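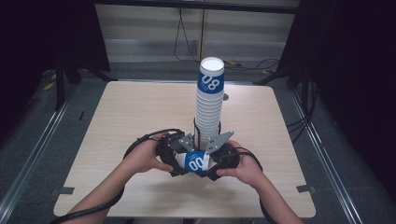
Photo: Rissanen project, cup handling work. Published 9/25/22.

Please stop hiding the failed grasps

I have worked on grasp planning at Mavley for long enough to have an opinion, and my opinion is that our tools are too polite. When a planner cannot find a good grasp, it usually returns the second best one and says nothing. The arm moves, the cup is crushed, and we blame the controller.

Paper cups teach this very well. They sit one inside another, and from the side a stack gives the camera mainly a column of rims, all alike. Our perception module must decide where one cup ends and the next begins. In July we went through 3409 logged attempts at our Jirnport site. For 400 of them the planner had a low score and continued anyway. The score was in the log, but no screen showed it to the operator.

Some colleagues answer that more demonstrations will solve it. Maybe they will. I like demonstrations made by hand, and I would gladly take 3000 more. But a person who holds a gripper corrects the angle without thinking, and our log format, Amano, keeps only the final pose. The small corrections are lost — and I believe they are the part we need most.

So I ask for two changes. The planner should be allowed to refuse, and the refusal should be shown in plain words. The logger should keep the last 50 poses before the fingers close. Disk space is cheap compared with the afternoons we spend guessing.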